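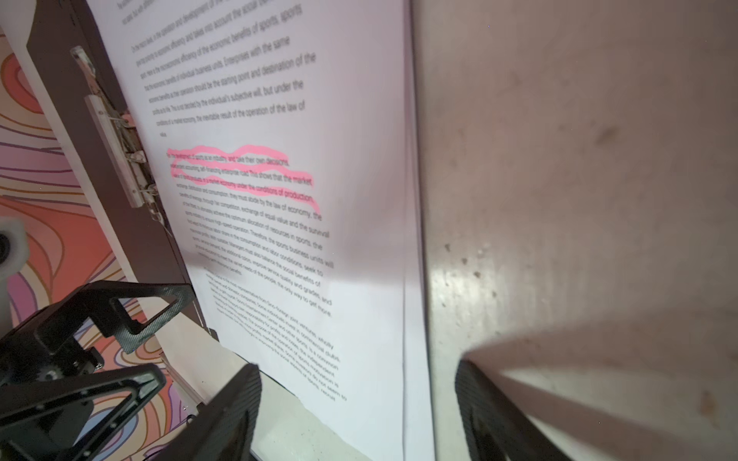

Spending on the Maston work cell is within the amount approved for the period, and the main decision left is what to buy for the second cell. The paper-handling work moved ahead as planned. We are using printed pages of ordinary typed text, and a passage marked in pink highlighter, like the one on the clipboard sheet, costs almost nothing to prepare. The expensive items are the ones that wear or break: finger sets, cables and wrist parts. Most of this report deals with those.

Home | Projects | Reports | Purchasing | Contact

March
By the Maston project office, Galtton

Where the money went

The first cell was paid for out of the original grant and nothing on it has been replaced at full cost. In this period we spent $1,131 on parts and supplies. The largest share went to spare gripper fingers and a replacement set of wrist cables. The rest was paper, clipboards, markers, zip ties, mats and cleaning supplies.

We asked for two quotes on finger sets. Holub came in at $225 per set, with delivery in six weeks. The other supplier was lower, but would not hold its price past the end of the quarter and wanted a minimum order larger than we can use. We recommend Holub. If the order goes in before the end of April, the parts will arrive before the second cell is assembled.
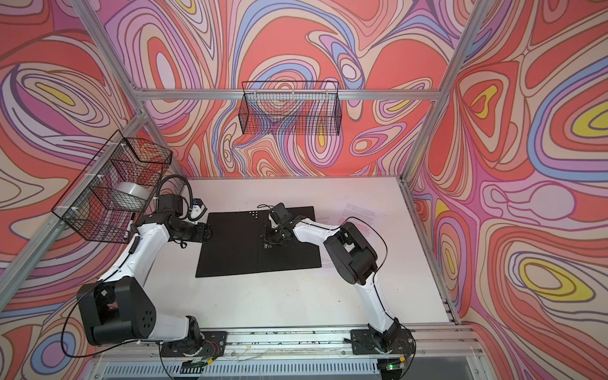
Grivport cell, two arms mounted on the front rail, with mesh baskets on the frame.

The frame is aluminum extrusion and we plan to use the same for the second cell. It can be cut and bolted in our own shop. The mesh baskets are hung with zip ties, and we priced proper brackets for them at $69 a pair. We do not think this is worth doing on the first cell. For the second, we have put brackets in the budget as an optional line, and it can be struck without affecting anything else.

Cable routing needs more attention than we gave it in the first plan. The cables bow out from the arms and take up room above the table. We had budgeted for slotted duct between the bases but for very little along the arms themselves. The revised budget adds sleeves and clips for both arms, plus one spare cable of each type. We would like to keep those spares on the shelf at Grivport and not at Galtton, as sending a part over costs us most of a working day.
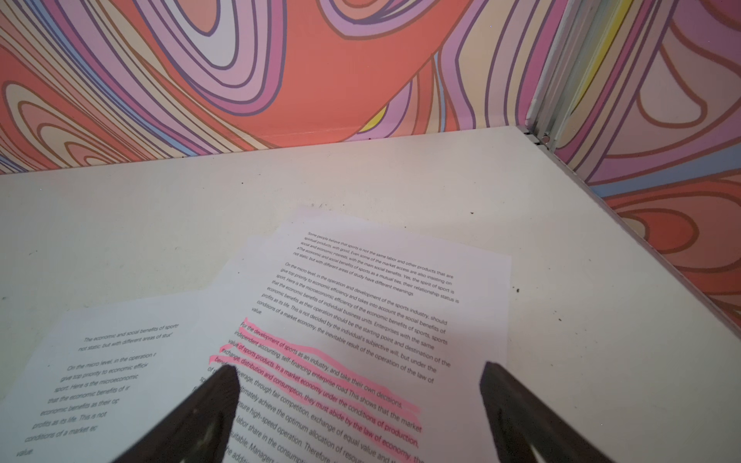
Last modified: March, 4:40 p.m.

Paper on a flat table is a harder task than we allowed for. A sheet lying on another sheet gives the fingers very little edge to work with, and the highlighted lines can be partly covered by a finger when the gripper is low over the page. The current fingers are thick for this kind of work. Holub offers a thinner tip that fits the same mount. We have asked for one set on loan and will not put it in the budget until we have used it.

We also looked at a second wrist camera for each arm. The price was more than the remaining balance and we have dropped it for this year.

Planned purchases, next period

Two gripper finger sets from Holub
Extrusion and fasteners for the second frame
Cable sleeves, clips and one spare of each cable
Basket brackets (optional)
Paper, clipboards and pink highlighters

The arms for the second cell are a separate request. The lead time quoted to us is long, and we need a yes or no by the end of May to keep the assembly dates in the plan. If the answer is no, we will keep the first cell running and put the frame order on hold. The finger sets and cables would still be needed.

Open items

The electrical panel at Grivport has capacity for a second cell but no free outlet on that wall. We are waiting for a price from the building's electrician. The service agreement on the first pair of arms also runs out this summer. Renewal is not in the figures in this report and will come as its own line in the next one.

Recent reports
Maston: first cell, setup costs
Maston: revised equipment list
Grivport floor space and power survey
Galtton shop tools, annual replacement plan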